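Jollov Two-Hand Bench Kit

Home > Workshop and Home > Handling Arms

Can it do the washing-up? No. Can it fold a jumper? On a good day, and you will have time to make the tea. The Jollov is a bench kit for people who would like to find out how far machines have got with ordinary chores, and who don't mind the answer being "some of the way".

You steer it with a headset and your own two hands. It copies you, slowly, and keeps a record so it can have a go alone later.
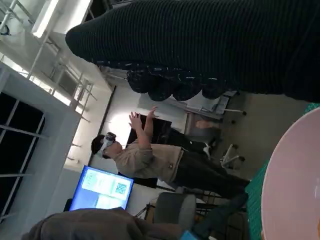 Andamgate, November 14, 2024

Notes from the bench, by Vasiliki Gkikas

Knitwear is still the hard one. A plate has the decency to stay plate-shaped, but a ribbed knit changes its mind every time you pick it up. Steered by a person, the Jollov manages a simple fold in 3 minutes. Left to itself it takes 11, and the result looks like something I'd do in a temper.

Sorting parts into trays goes better. Plotden, who make hinges, ran 1000 pieces through it in June and have asked to keep the kit, though they haven't let any of their staff go home early.

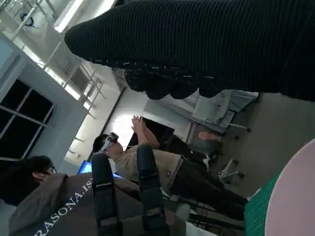

The headset takes some getting used to. Most people reach for things too fast at first, and Davoud Parsa, who wrote the manual, recommends stopping after 25 minutes – longer than that and your folding gets worse than the machine's.

What it does now: sorting, stacking, wiping a flat surface, passing you things.
What it does badly: sleeves, carrier bags, anything inside out.
What it doesn't do: stairs, ovens, duvet covers.

In the box: two arms, padded fingers, headset, bench clamps, manual.
Not in the box: computer, monitor, patience.

Spare finger pads are sold separately. Wool fluff gets into them, so brush them out after knitwear.

Trial loans can be arranged through Christos Sfakianakis at our Andamgate workshop. Please bring your own laundry, clean.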